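Urlow Community Workshop
Build Your Own Tabletop Arm, Session 3 notes: Gripper, workspace and first picks

Bring to this session: your assembled arm from Session 2, the hex key set, a laptop with the control software installed, and your joint log sheet. If your elbow joint still has play in it, fix that first. Nothing below will work with a loose elbow.

1. Mounting and centering the gripper

Power the gripper servo before you attach the fingers. Send it to the center position, then fit both fingers so the gap is even on each side. Tighten the bracket bolts in turn, a little at a time. Open and close the gripper by command a few times and listen for the servo straining at either end. If it strains, reduce the travel in the settings file. Do not force the fingers by hand while the servo is powered.

2. Cable slack

Leave a loop at each joint big enough for full travel. Move the arm through its whole range with the power off and watch the cable as you go. A cable that pulls tight at full reach will work its way out of the connector, usually in the middle of a run.

3. Choosing a workspace

Your arm needs something to do. A bare table is fine for calibration, but it hides problems with height and clearance. We use a toy play kitchen because it has several surfaces, a back wall and a hood to stay clear of. Small blocks and light plastic or wooden toys are good objects. Avoid anything heavier than your wrist servo can hold at full extension — check the Kinyua servo sheet from Session 1.
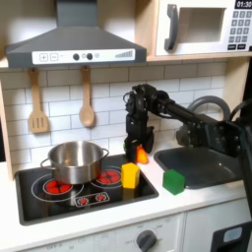

Fig. 3.1. Arm holding a small orange object over the play kitchen counter, gripper pointing down.

Note the wrist angle in Fig. 3.1. With the fingers vertical, the gripper can come down beside a pot or a block without sweeping the rest of the counter. Most first attempts come in at a slant and knock things over.

4. First picks

Start with one block on an open part of the counter. Save three poses: above, at the block, and lifted. Run them at low speed, with a 2 second pause between poses. Close the gripper only as far as needed to hold the block. Once that is repeatable, move the block and save the poses again. Add a second object last.

Log every attempt, including the failed ones. Aim for 22 before Session 4.

5. Common faults

Arm sags when lifting: check the supply voltage under load.
Gripper closes off center: repeat part 1.
Arm stops partway: look for a snagged cable, then restart the Zilard controller.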